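Wrist camera only vs wrist plus overhead – results from our bottle runs

Forum: Manipulation and Grippers
Tags: bottles, wrist camera, transparent objects

katstead_lab wrote:
We finished the comparison I mentioned in April, so I'm putting the outcome up before we write it out properly. The question was whether a policy trained on wrist camera images alone can unscrew and refit bottle tops as well as one that also gets a fixed overhead view. Same arm, same soft fingers, same demonstrations. We collected 1000 demonstrations by teleoperation and trained 2 policies on them, then ran each one for 200 trials on bottles left out of training.

The wrist-only policy came out ahead. It finished 130 of its trials. The one with the overhead view did worse, mostly because it went for the wrong height on clear bottles. Once the fingers were on the top there was very little between them.

Code is the Stidamon trainer with default settings apart from image size.

dullrivet wrote:
Interesting, but I'd be careful with the conclusion. An extra camera shouldn't make anything worse if the training is set up properly. Did you try dropping out the overhead image at random during training? We had the same thing with jars and it went away once we did that.

katstead_lab wrote:
No dropout on either camera. It's on the list. I'm not claiming overhead views are bad in general, only that with this amount of data it didn't help.

pm_warnach wrote:
We run a Warnach cell with clear bottles all day and I believe the height result. From above, a clear bottle is mostly whatever is under it. What are you counting as finished, by the way? Top off and put down, or just loose?

katstead_lab wrote:
Top off, put down, picked up again and threaded back on by at least a turn. If the bottle tips over at any stage the trial is scored as a fail, even when the arm recovers.

dullrivet wrote:
Then the total hides a lot. I'd want it split by stage. If most of the fails are in the refit, that's a threading problem and the cameras may have nothing to do with it.

katstead_lab wrote:
Fair point. I have the stage labels, they just aren't tidy. From memory the refit is the worst stage for both policies, but the gap between them comes from the first approach. I'll post the table when it's done.

ohmsandends wrote:
Can you put up a wrist view of one of the coloured tops? I'm trying to work out how much of the thread you can see once the fingers have closed. On our Heffernan gripper the fingers hide nearly everything and we gave up on wrist-only because of it.

katstead_lab wrote:
Orange top on a clear bottle, closed grip:

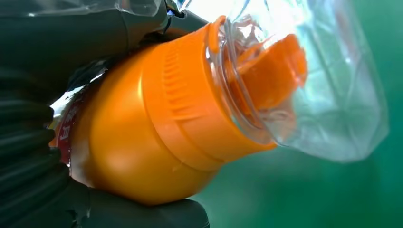 Last edited by katstead_lab on 17 June 2024

The fingers have the rounded part of the top, so the ribbed collar and the join with the bottle neck stay in view. That's the bit the policy needs. On flat caps we lose it, same as you.

ohmsandends wrote:
Thanks, that's a lot more than we get. Ours close right over the collar. The glare near the neck would worry me though.

katstead_lab wrote:
It worried us as well. We trained with brightness and contrast changes and left the lights alone. I haven't tested it under different lamps, so I can't say how far it carries over.

pm_warnach wrote:
Change the lamps before you publish. Ours fell over when we moved to a different bench, and the bottles were exactly the same ones.

dullrivet wrote:
Agreed on the lamps. I still think the camera comparison isn't settled – it needs the dropout run, and a top with no ribs on it. A ribbed collar gives the wrist camera plenty to lock on to, and that may be half your result.

katstead_lab wrote:
We have smooth tops in the held-out set but not enough to say anything on their own. I'll order more and add the dropout run to the same batch. The stage table will go in this thread and the rest in a new one.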